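Aktuelles > Rundbrief > Leitlinien

Themen Termine Archiv Kontakt

Lesezeit: 4 Minuten

Handgreifer in Wohnräumen: neue Fassung der Rirkska-Regeln

23. Sep. 2020

Seit Februar arbeiten wir in Zisstead an den Regeln für Aufnahmen mit Handgreifern in privaten Wohnungen. Jetzt liegt die zweite Fassung vor. Sie hat sechs Seiten, also zwei weniger als die erste, und sie gilt für alle Gruppen, die im Projekt Zudarar Aufnahmen abgeben. Ich möchte in diesem Beitrag die Punkte vorstellen, bei denen sich etwas geändert hat oder zu denen viele Fragen gekommen sind.

Die erste Fassung war hauptsächlich für den Küchentisch geschrieben. Man hatte eine feste Fläche, harte Gegenstände und eine stehende Person. Bei Textilien passt das nur teilweise. Ein Tuch hat keine feste Form, es verdeckt die Finger, und man arbeitet oft im Sitzen an einer niedrigen Fläche. Deshalb gibt es nun ein eigenes Kapitel über Wäsche und Kleidung.
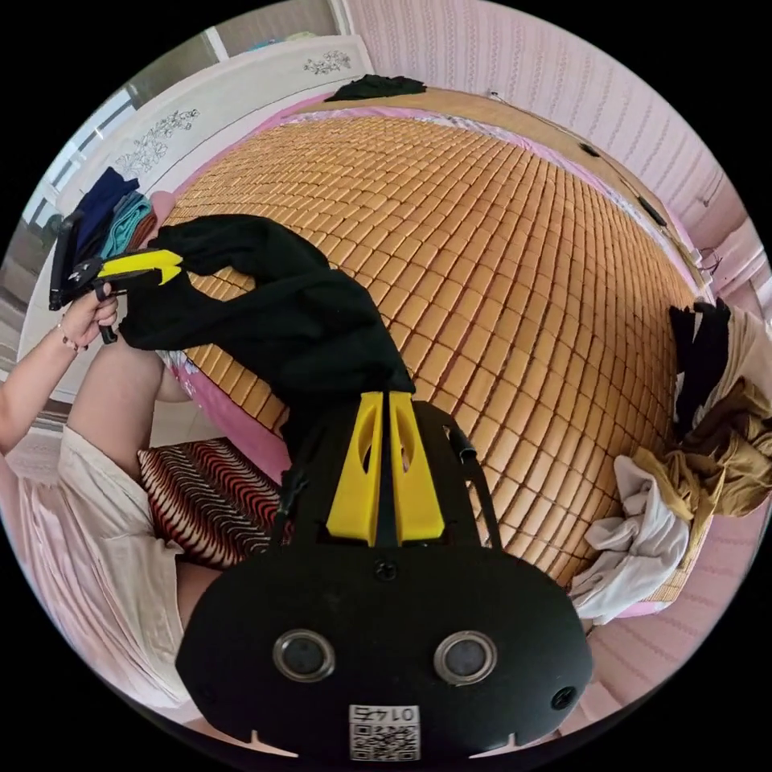

Ein schwarzes Tuch zwischen zwei Handgreifern, darunter die Bambusmatte auf dem Bett.

Regel 1 betrifft die Arbeitsfläche. Kabel und kleine Geräte sollen vor dem Beginn auf die Seite gelegt werden, am besten ganz vom Bett weg. Auf der Aufnahme oben läuft am rechten Rand der Matte noch ein schwarzes Kabel entlang. Nach der alten Fassung war das zulässig, nach der neuen muss es im Protokoll eingetragen werden. Kleidungsstücke, die noch an die Reihe kommen, dürfen weiterhin neben der Fläche liegen. Ein Haufen muss nicht ordentlich sein, die Unordnung gehört zu einer normalen Wohnung und ist für uns erwünscht.

Regel 2 betrifft die Kennzeichnung. Jeder Greifer trägt einen Aufkleber mit QR-Code und Nummer, und diese Nummer steht auch im Protokoll. Bei den zwei Aufnahmen in diesem Beitrag ist es die 0145. Der Aufkleber darf nicht mit Klebeband überdeckt werden, auch nicht an einer Ecke. Wird ein Greifer während einer Sitzung ausgetauscht, beginnt man ein neues Protokoll. Das klingt streng, aber von den 345 Sitzungen, die wir im Sommer geprüft haben, mussten wir 44 zurückgeben, und die häufigste Ursache war eine falsche oder fehlende Nummer.

Regel 3 ist die Haltung. Sitzen ist jetzt ausdrücklich erlaubt. In der ersten Fassung stand »die Person steht vor der Fläche«, und einige Gruppen haben diesen Satz wörtlich genommen und sich stundenlang über ein Bett gebeugt. Wayne Whitlock von der Firma Whitlock, der die Schulungen leitet, hat uns mehrmals darauf hingewiesen. Nach seinem Vorschlag gilt nun eine Pause nach jeweils 20 Minuten. Armbänder kann man tragen, solange sie eng anliegen und nicht in die Nähe der Finger hängen — lange Ketten und weite Ärmel bleiben ausgeschlossen. Die Trageriemen sollen so geführt werden, dass sie nicht vor die Linsen fallen.

Über den Stoff selbst sagen wir bewusst wenig. Ob man zuerst an der Ecke oder am Saum greift, entscheidet die Person. Wir bitten nur darum, dass man den Stoff nicht mit der freien Hand nachzieht. Wenn ein Griff misslingt, wird die Aufnahme nicht unterbrochen. Man greift einfach noch einmal.

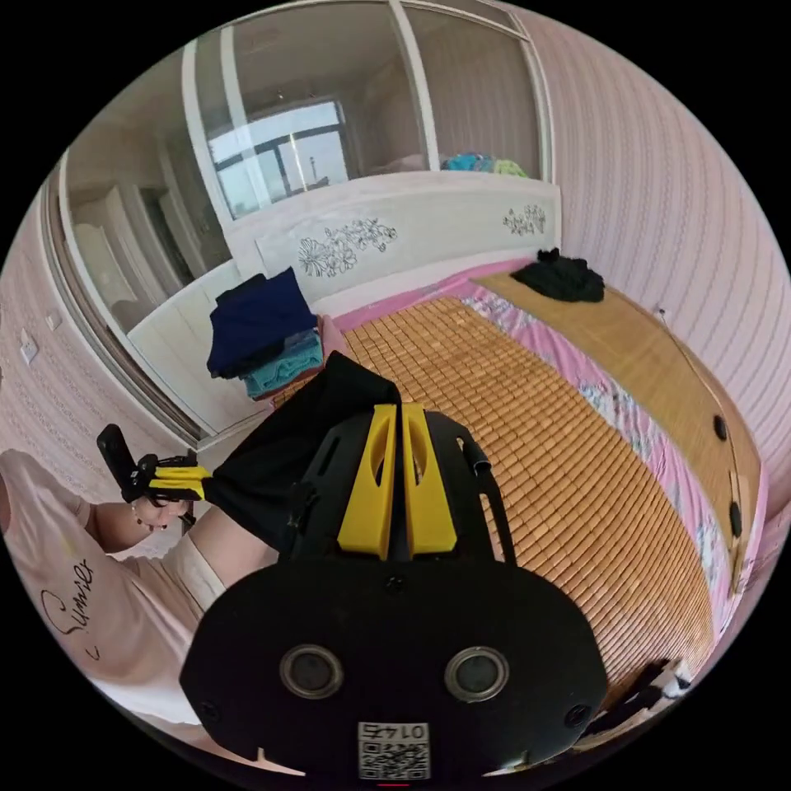
Am längsten haben wir über die Privatsphäre diskutiert, und Regel 4 ist darum auch die ausführlichste geworden. Weitwinkelkameras nehmen viel mehr vom Zimmer auf, als man bei der Arbeit bemerkt. Familienfotos, Briefe und Bildschirme sollen schon seit der ersten Fassung weggeräumt werden. Neu dazu kommen die spiegelnden Flächen. Ein Kleiderschrank mit spiegelnder Oberfläche wie der weiße auf der linken Seite gibt einen Teil des Raumes wieder, ebenso das Glas über dem Kopfteil, und so kann etwas ins Bild kommen, das eigentlich hinter der Person liegt. Die Gruppe soll solche Flächen vor der Sitzung abdecken oder den Platz wechseln. Wo beides nicht möglich ist, wird die Aufnahme vor der Abgabe einmal vollständig durchgesehen. Ein allgemeines Wort auf der Kleidung, wie »Summer« auf dem rosa T-Shirt, ist unproblematisch. Namen, Vereine und Arbeitgeber sind es nicht.

Regel 5 schreibt die Einwilligung von allen erwachsenen Personen vor, die in der Wohnung leben, auch wenn nur eine davon arbeitet. Das Formular gibt es nun zusätzlich in einfacher Sprache. Eine Einwilligung kann man jederzeit zurückziehen. Die betroffenen Dateien werden dann innerhalb von sechs Wochen gelöscht, und die Gruppe bekommt darüber eine schriftliche Bestätigung.

Die Übergangszeit dauert bis Ende Februar. Sitzungen, die bis dahin nach der alten Fassung protokolliert sind, nehmen wir noch an — mit Ausnahme von Regel 4 und 5, die ab sofort gelten. Zum Entwurf sind 207 Anmerkungen eingegangen, für die ich mich herzlich bedanke. Offen ist noch die Frage, wie man mit Haustieren umgehen soll, die während der Sitzung auf das Bett springen. Vorschläge dazu bitte mit dem Betreff »Rirkska, Kapitel Textilien« an die Redaktion schicken.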